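Mirnlow Sign Text Corpus
Data card, version 2
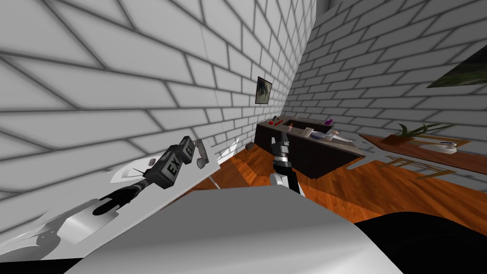

Mirnlow is a collection of 1,268 short text records transcribed from public signage in the town of Vallbridge. It was compiled for work on abbreviation, line breaking and spelling variation in short notices. The corpus contains text only.

Maintainer: Stella Lema
Last revised: December 5, 2021

Contents
Each record is one line of a tab-separated file, UTF-8, with Unix line endings. The fields are:
id – integer, stable across versions
text – the wording as posted, with line breaks written as a vertical bar
category – one of 11 values, listed in categories.txt
street – street name, blank for indoor signs
complete – yes or no

Transcription
Capitalization and punctuation follow the sign. Misspellings are kept. Letters hidden or missing on the sign are not restored in the text field; the record is marked "no" under complete. Arrows and pictograms are dropped. Every record was typed by one transcriber and checked by another, and disagreements were settled by the maintainer.

Changes
Version 2 merges the Eren Street records, collected in November, and removes duplicate parking notices. Ids of removed records are not reused.

Known problems
Temporary signs are underrepresented. The category "direction" overlaps with "safety" for exit and stairway wording – treat the two as one class if the distinction matters. Street names predate the renumbering of the Lovevetti block.

Loading
Read the file with quoting turned off. Some records contain unbalanced quotation marks and will swallow the lines after them otherwise.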